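Hand-held grippers: budget before July, what have I missed?

21 May 2019

tarn_ops
Looking for a sanity check before I send the purchase request up. We are planning tabletop handling work with hand-held gripper tools: ribbed flexible fingers, two bolt-on plates, wide-angle camera. The objects are ordinary household things, mostly a small capped bottle and a mug. Two quotes so far, one from Riren and one from Durkitz. Riren is cheaper per tool but lists the fingers as non-stock. Durkitz includes a spares kit and charges for it.

My draft has 9 tools, 25 pairs of spare fingers and a 15 per cent contingency. The table and the objects are already in hand.

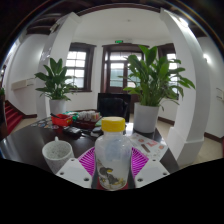 Category: Equipment and Purchasing
Tags: grippers, consumables, quotes

fennimore
Your spares line looks thin. Ribbed fingers wear at the inner contact face first, and after that the ribs split near the base. We budget fingers as a consumable, the same as drill bits. I would also ask both suppliers whether the plates are drilled to the same pattern. If they are, you can buy tools from one and fingers from the other.

tarn_ops
Drawings requested from both. Durkitz has replied: three holes per plate, the second plate mirrored. Nothing from Riren yet.

quillback
I disagree with fennimore on quantity. We ran more than 86 hours on one set with light plastic bottles and saw no splitting. Wear depends on the load and on how hard your people squeeze. If the heaviest item is a mug, 25 pairs will see you through the first phase. Put the money into a second camera body.

fennimore
Light bottles, yes. A glazed mug gripped by the rim is a different matter, as the load sits on a few ribs near the tip. Test one tool on the mug before you fix the number.

tarn_ops
Fair point. The mug and the bottle stand close together on our table, so the fingers often go in with one side nearly touching the other object. I had not thought of that as a cost, but side contact will mark the tips.
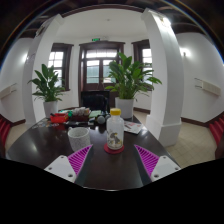 It also affects which finger length we order. The short version clears the neighbouring object more easily and the long one gives more grip on the bottle body. Durkitz sells both at one price. Riren only does the long.

quillback
Then Riren is out, unless you space the objects further apart.

Crescencio Casado
Not necessarily. Ebrahimi resells the short finger separately and it fits most plates of this type. Check the screw length before ordering. Patell does the same part, but the minimum order was too high for us.

tarn_ops
Useful, thank you. I will price a mixed order – tools from Riren, short fingers from Ebrahimi – against the full Durkitz quote and post both totals.

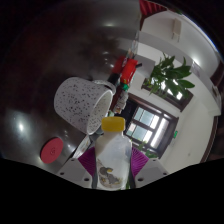
Revised draft, version 2

tarn_ops
Changes from version 1:
Tools: 9, no change.
Spare fingers: 25 pairs, split between short and long after the mug test.
Contingency: 15 per cent, now held against fingers and screws only.
Second camera body: moved to the July request.

fennimore
Still low on fingers, but the split is sensible. Get the lead time in writing.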